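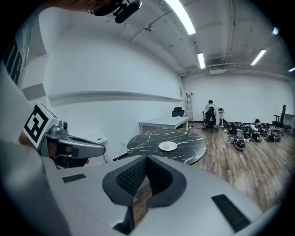

Figure 1. View from the camera of the right gripper. The left gripper, with its marker cube, is held up beside it.

Unit 5: Comparing two hand-held grippers
Instructor: Lilla Vass

In this unit we compare two models of hand-held gripper, the Hapeta and the Barnen. Each pair of students works with both models and writes down what is different in the hand and in the recorded video. Please read the notes before you come to the lab on Sunday.

1. Weight. The Hapeta weighs 870 grams and the Barnen 300 grams more. Hold each one with a straight wrist for 5 minutes and note when the arm becomes tired.

2. Marker. The cube must stay visible to the tracking camera. When you turn the wrist too far, the position jumps, and such a recording should be marked in the log as "lost".

3. Grasp. Do 10 trials with each model. Take a flat object by its rim, lift it, turn the wrist slowly and put it back on the round table. Write down every slip, also the small ones.
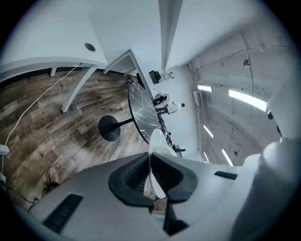
Ayman Saliba asked after the last lecture whether a softer finger pad would not make the comparison unfair, as the two models come with different rubber. The question is a good one. For trials 1 to 5 keep the original pads. For the other trials, put the Distden pads on both models and write the change in the log.

4. Camera. The wide lens bends straight lines near the border. Do not measure distances there before calibration.

Reports go to Young-sook Um, one per pair, with the log attached.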